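September, notebook 14, Ueda glaze tests, continued

Opened the kiln at 7:40 this morning. Top shelf was still warm through gloves so I unloaded from the bottom and came back for the rest after coffee.

Firing went to 1141 C with a short hold, same as the last one, but I slowed the cooling between top temperature and 900. Hiyori thought the matte surface on the Fetdale base was coming from crystals growing on the way down. The slow cool made it more matte, so that fits. The test tiles on the middle shelf are dry looking and a little chalky to the fingernail. The bottom shelf ones are closer to satin. I'd put that down to the bottom running cool, but I didn't have a cone down there, so it's a guess. Put cones on every shelf next time.

Tin white over the red body: pinholes again on the thick end of each tile, clean on the thin end. Genji says bisque higher and stop blaming the glaze. He may be right. The red clay we have now smells strongly in the bisque and the old batch didn't. I have set aside two boards of tiles to go through a slower bisque and will glaze them from the same bucket so the only change is the bisque.

Bucket notes. The tin white had settled hard. Took a long time with the drill mixer and I still found lumps on the sieve, so it went through twice. Added a pinch of Epsom salts in warm water. It hangs together better now and dips evenly. Do not add more water to this one. Nektarios thinned it last time and the coat was too thin to judge anything by.

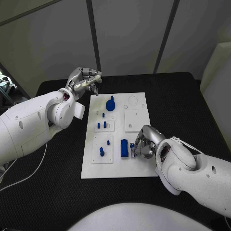
White board on the black table, arms over it.

Copper green: no change from the last firing on the white body, which is good, it's the first one I'd call finished. On the red body it goes brown at the edges and I like it less. Emiko wants it for the inside of the small bowls anyway. I told her to keep it off the foot and leave a wide bare band, it moved on one tile and stuck to the shelf. Shelf has been ground and washed again where it caught.

Weighed out a 2000 g dry batch of the green for her bowls. Recipe card is in the Timik folder, behind the line blends. The copper carbonate jar is nearly empty. Ryota is placing the Justama order, so write anything else you need on the sheet by the sink before he sends it.

Scale drifted again while I was weighing. Re-zeroed between every material and checked with the brass weight at the end, which read fine. Could be the draft from the spray booth fan. Try it with the fan off.

To do:
Cones on all shelves
Slow bisque for the two boards
Label the backs of the tiles in iron oxide, the pencil burned off again
Thickness marks on the tin white dips, one, two and three seconds
Ask Hiyori for her cooling schedule from the spring firings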